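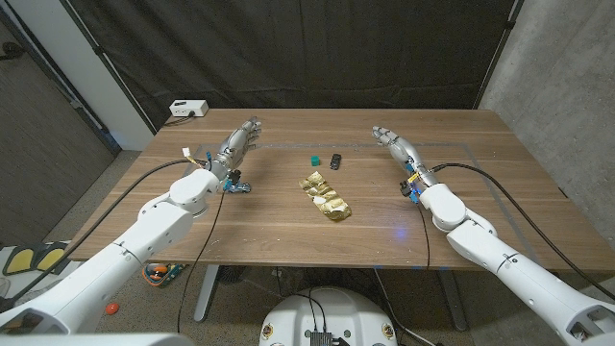
Figure 4. Small items on a walnut-grain tabletop before sorting: green cube, black ridged piece, gold foil.

Section 4. Clearing and Sorting Small Items

This section covers the daily clearing of a Molthorpe work table. It applies to all wood-finish tops in the Molthorpe range. For glass tops, see the Drotesbridge supplement.

Before you start

You will need the Barua divided tray, a soft dry cloth, and a small bag for scrap foil and wrappers. Set the tray on a side surface, with the deep compartment facing you.

Sorting the items

1. Pick up foil and wrappers first. Crumpled foil can hide smaller pieces, so lift it straight up and look underneath.

2. Flatten the foil with your palm on the cloth. Do not flatten it on the tabletop.

3. Fold foil you want to keep in half twice and place it in the long compartment. Put the rest in the scrap bag.

CAUTION: Do not drag foil across the wood. Creased edges can leave fine scratches in the finish.

4. Place cubes and other small blocks in the shallow compartments, one color to each.

5. Place dark plastic pieces, such as clips and connectors, in the deep compartment. Lay ridged or notched edges face down so the pieces do not catch on each other.

6. Close the tray lid until it clicks.

NOTE: Black and dark green pieces are easy to miss on a walnut finish. Look across the top from a low angle before you wipe it.

Wiping the top

7. Wipe with the dry cloth, following the grain. Lift the cloth at the end of each pass.

8. If you have marked out a work area with tape, wipe along the tape and not across it. Replace any strip that has begun to lift.

9. For sticky spots, dampen a corner of the cloth with water and dry the spot right away.

CAUTION: Keep cubes and other small pieces away from young children. They are a choking hazard.

Storing the tray

Store the filled tray flat. The maximum load is 300 grams, including the lid. If the lid will not close, move the larger pieces to a Stindden box (see Section 5).

Revised July 10, 2025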